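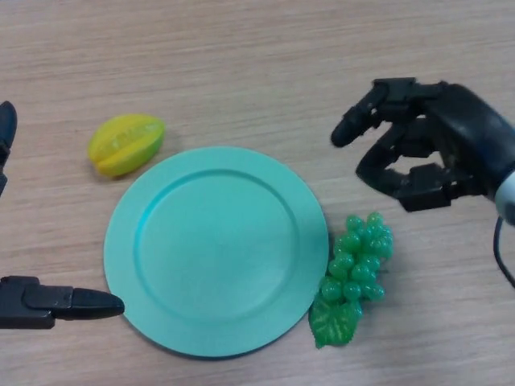 Horport calls its tabletop package "ready on day one." I had the trial for 34 days and I'd put it closer to day nine. You get the two-handed upper body, a license for the Kubiak control software, a box of plastic food and dishes, and phone support on weekdays. The trial costs 780 a month, and you pay the return freight.

The hands are the best part. They have proper jointed fingers, they close gently, and I never saw one crush anything. My complaint is with what drives them. The brochure promises "natural table clearing." We ran the stock fruit-to-plate routine 166 times, and the star fruit was fine as long as it lay where the software expected it. Turn it a little and the fingers often shut on air. The grapes did worse, mostly from the leaf catching on things.

Cyprian Górecki from Horport support blamed our lighting. We changed the lamps. Then he blamed the table, so I borrowed another one, and the results were the same. To his credit he called back every time, and a patch on the third week did fix the left hand stalling halfway through a reach.

Small gripes:
The cable at the wrist is thin for something that moves this much, and I'd like a spare in the box.
The manual is a bad translation — page 40 repeats page 38.
Adding your own objects costs extra, a fact I found in the contract and nowhere on the website.

Would I buy it? For a teaching lab with patient students, maybe. For real dishes in a real kitchen, no. The Prarka kit has clumsier hands but let me add my own cups for free, and I sent Horport's back.

Waldemar Ziółkowski, 9 August 2023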